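Tips for recording household demonstrations: shoes, racks and other small tidying jobs

If you have come to this page you have probably been handed a pair of hand-held grippers and a list of chores, and told to go and collect some examples. Welcome! I have been doing it at Prallstead for long enough to have made most of the mistakes, and I thought it would be kinder to write them down than to let you make them all over again. Most of what follows is plain housekeeping, and a good deal of it would be useful to anyone who has to do the same small job over and over and keep it neat.

Before you start

Clear the table and wipe it with a barely damp cloth, then dry it properly with a tea towel. Any crumb or smear you leave will sit in every recording you make that session, and you will notice it at recording 16 and be cross with yourself.

Put the furniture where you want it and mark the feet with tiny bits of tape on the table underneath. Racks creep. You bump a shelf with a shoe, only a little, and by the end of the morning the whole thing has wandered a hand's width to the left. (Moving it on purpose is a fine thing to do, by the way, and I'd encourage it — but do it between recordings and make a note.)

Tie back long sleeves or wear something with a snug cuff. I lost a whole afternoon to a cardigan once.

Looking after the grip

The covering on the pads takes a beating. It rubs and frays, and the corners start to lift. A rough surface isn't a worry in itself, but a loose flap can catch on a thin strap or a lace, and then you carry the shoe along without having properly closed on it. That teaches the wrong lesson altogether. Run your thumb over both pads every 20 recordings. Press down anything that is lifting, and if it won't stay down, re-cover the pad before you go on. Do both sides together, even when only one looks bad.

A soft dry toothbrush is the best thing I've found for getting fluff out of the joints. Please don't be tempted by furniture polish or cooking oil, however squeaky things get.

Choosing the shoes

Everybody begins with trainers, and quite right too, they are forgiving and they stay where you put them. Mix in awkward ones as early as you can, though. Strappy sandals are a nuisance in the nicest way: there is so little to get hold of, and a heel will tip the shoe on to its side as soon as you let go of it carelessly. Start some recordings with a shoe lying over, and some with both standing up. When our Hondotura set was first looked through, nearly all of the 381 recordings began with the pair side by side and tidy, as if the owner had just stepped out of them, and who leaves shoes like that?

Look before you close. With a strap, come down slowly, get the pads either side of it and squeeze gently. With a closed shoe you can take the back of the heel and be done.

White shoes want a wipe on the soles before they go near a pale rack. Bicarbonate of soda and an old flannel will do it.
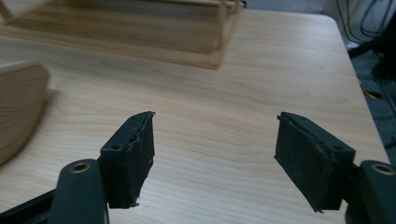
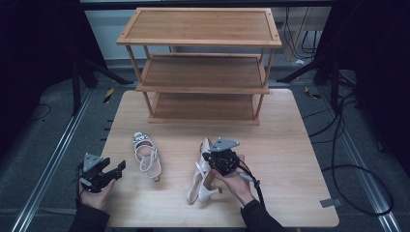 Keep your hands at the same easy pace from start to finish. It's very natural to slow right down for the tricky part and then whizz the shoe on to the shelf, and the system will learn your whizzing just as faithfully as your care. I hum. It has to be something slow, and I'm told it is very annoying to share a room with, but my recordings are nice and even.

Use both hands if you would at home. The idle one needn't be doing anything clever, only keep it clear of the rack and don't wave it about. If you drop a shoe, pick it up again as you naturally would and carry on, then mark the recording so that whoever sorts them can decide. At Bangate they keep these in a folder of their own and have been very glad of them.

Let the cable hang loose behind your wrist, with enough slack to reach the far end of the top shelf. Try the longest reach once before you record anything.

Fill the shelves in a different order each time. For a rack with 3 shelves I write top, middle and bottom on scraps of paper and draw one from a mug, which sounds silly but stops me favouring the top one — I always do, left to myself, as it saves bending.

Finishing up

Stop for tea before you are tired. The Vahidi sheets have a box for remarks at the bottom, and it's worth filling in while you still remember which shoe gave you trouble. Coil the cables in wide loops, leave the grippers open on a clean cloth, and put the shoes back in their pairs for whoever has the table next.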